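黒の長袖シャツ、たたむと必ず袖が行方不明になります(ボタンも目立つのでどうにかしたい)

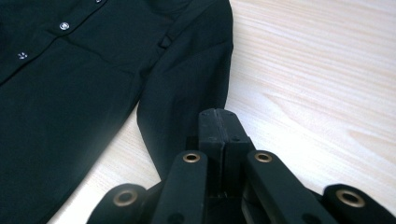

投稿者:半袖に戻りたい

八月に職場の服装規定が変わりまして、接客担当は黒の長袖ボタンシャツ着用ということになりました。暑さについての苦情は別の掲示板に書いたので省きます。

支給はなく各自で用意しろとのことだったので、近所のKudellという店で同じ黒シャツを6枚買いました。選ぶのが面倒だったからです。1枚2058円。安いのか高いのか、着てみた今でもわかりません。

困っているのはたたみ方です。ハンガーにかけろと言われそうですが、うちのクローゼットは冬物のコートと、捨てる決心のつかないスーツで満員で、シャツは引き出しに立てて入れるしかありません。テーブルに広げて毎晩たたんでいるのですが、次のようなことになります。

・袖を後ろに折ると、肩のところが妙に盛り上がって四角にならない
・前を留めずにたたむと、引き出しの中で前立てがめくれて、朝には折り目が斜めについている
・かといって全部のボタンを留めると、それだけで一日の気力が尽きる
・黒なので、どこが折り目でどこがただの影なのか、夜の台所の明かりではよく見えない

最後のやつが地味に効きます。白いシャツなら折り線が見えるのに、黒はただ黒いだけで、袖と身頃の境目を手探りで探している自分がだんだん情けなくなってきます。

それと、これはたたみ方とは別ですが、ボタンが銀色っぽい白でやたら光るんです。買うときは「まあ上品かな」と思ったのに、着ると胸元に小さな電球を並べているようで落ち着きません。黒いボタンに付け替えるのは素人でもできるものでしょうか。裁縫は中学の家庭科が最後です。そのときはナップサックを縫って、口が開かないものができました。

たたみ方だけでも、ボタンだけでも、詳しい方お願いします。引き出しの内寸の奥行きは71センチ、深さは浅めです。深さは測ろうとしたらメジャーが奥に落ちたので測れていません。

投稿者:元・たたみ場の人

以前、Ruddockというクリーニング工場の仕上げ場で働いていました。シャツをたたむだけで一日が終わる仕事です。人に話しても盛り上がらないので、ここで役に立てるなら本望です。

まずボタンですが、全部留める必要はありません。一番上と、上から三つ目と、一番下。これで前立てはまずずれません。工場では間も留めていましたが、あれはお客様に渡すからで、明日自分で着るものにそこまで尽くさなくてよろしい。

留めたら、前を下にして伏せます。写真のように前を上にして広げるのは、しみやボタンの緩みを調べるときの置き方で、たたむときは背中側を見ながらのほうがずっと楽です。

順番を書きます。

伏せたら、まず手のひらで背中を裾に向かって撫でます。アイロンの代わりにはなりませんが、やるとやらないとで翌朝の顔が違います。シャツの顔です。

次に片側の身頃を、肩幅の真ん中あたりを通る縦の線で内側に折ります。このとき袖も一緒に横へ倒れてきます。

肩が盛り上がるのは、おそらくここから袖を急角度で折り返しているからです。袖は肩先で一度、外側の折り目に沿うように斜めに返し、それから裾に向けてまっすぐ下ろします。袖の付け根に布が余って小さなひだが寄りますが、それは指で平らに倒しておけば結構です。無理に引っ張って消そうとすると、別の場所に引っ越すだけです。

カフスは留めません。留めると筒になって、その分だけ厚くなります。開いたまま平らに重ねてください。

反対側も同じようにして、二本の袖が背中の真ん中で重ならないように少しずらします。重ねると中央だけ分厚くなり、立てたときに倒れます。

最後に裾から折ります。二つ折りで入る引き出しもありますが、立てて収納するなら三つ折りにして、輪になったほうを上にしてください。襟は外側に来るように。襟が内側だと、引き出しを開けるたびに襟が潰れ、首まわりだけ一晩中寝返りを打ったような見た目になります。

見えにくい件は、明かりの位置で解決します。天井の照明だけだと黒はのっぺりするので、卓上ライトか何かを横から低く当ててください。しわも縫い目も影が出て、急に白いシャツなみに親切になります。台が薄い色の木なら袖の輪郭ははっきり出るはずですから、問題は布の上の折り線だけでしょう。外の形を目印にして折るのも手です。

慣れれば1枚2分もかかりません。工場ではもっと速くないと叱られましたが、ご自宅に主任はいないと思いますので、ごゆっくり。

投稿者:ハンガー派

かければいいと思います。

コートを圧縮袋に入れてベッドの下へ。スーツは捨てる。以上です。

(追記)冷たい回答だとの声があったので補足します。私もスーツを九年捨てられませんでした。捨てた日は少し寂しかったですが、翌日にはシャツが全部かかりました。今はたたみ方を完全に忘れていて、旅行のときだけ困ります。

投稿者:ボタン箱の番人

ボタンの件だけ書きます。たたむほうは上の方に任せます。うちは丸めて入れています。

付け替えは素人でもできます。ナップサックと違って、失敗してもほどけばいいだけなので安心してください。ただし6枚全部となると話が変わります。前だけで1枚に何個もついていて、袖口にもあり、内側の脇に予備までついていることもあります。全部やり終えるころには、光るボタンも味があると思うようになっている可能性が高いです。私はそうなりました。

それでもやるという場合の注意をいくつか。

大きさは必ず今のボタンを1個持って店に行って合わせること。目分量は外れます。ボタンホールより小さければ着ている間に勝手に開き、大きければ朝の玄関で泣きます。厚みも見てください。直径が同じでも、厚いと穴を通りません。

外すときは、布とボタンの間に小さなはさみを入れて糸だけ切ります。黒い布に黒い糸だった場合、糸のつもりで布を切る事故が本当に多いです。昼間に窓際でやりましょう。夜の台所でやるのはおすすめしません。すでに折り目が見えないとおっしゃっている方は特に。

全部いっぺんに外すと位置がわからなくなります。1個外して1個つける。退屈ですが、このほうが早く終わります。先に全部外した私は、ボタンが一段ずれたシャツを一冬着ました。

糸はZellexのボタン付け用の黒を使っています。普通の手縫い糸でも二本取りにすれば持ちます。縫うときは布にぴったりつけず、ボタンの下に布一枚分のすき間を残し、最後にそこへ糸をぐるぐる巻いて足を作ります。足がないと、留めたときに前立てがひきつれます。

最初から黒いボタンがいいなら、Zoneckの通販に黒ボタンの黒シャツがあります。が、もう買ってしまったんですよね。

折衷案として、一番上の、人から見えるボタンだけ替えるという手もあります。第二ボタンまで黒で、その下が急に光るシャツになりますが、エプロンをするお仕事なら気づかれません。

投稿者:半袖に戻りたい(投稿主)

皆さんありがとうございます。

元・たたみ場の人さんの方法を今夜やってみました。横からの明かり、効きますね。折り目が見えました。ついでに今まで見えていなかった毛玉も見えました。肩は平らになりましたが、左の袖だけまだ少しはみ出します。右は完璧なので、右だけ見ることにします。

ボタンは、まず1枚だけ昼間に試します。エプロンは残念ながらしない仕事です。メジャーはまだ引き出しの奥にあります。

ハンガー派さん、スーツの件は検討中です。もう少し時間をください。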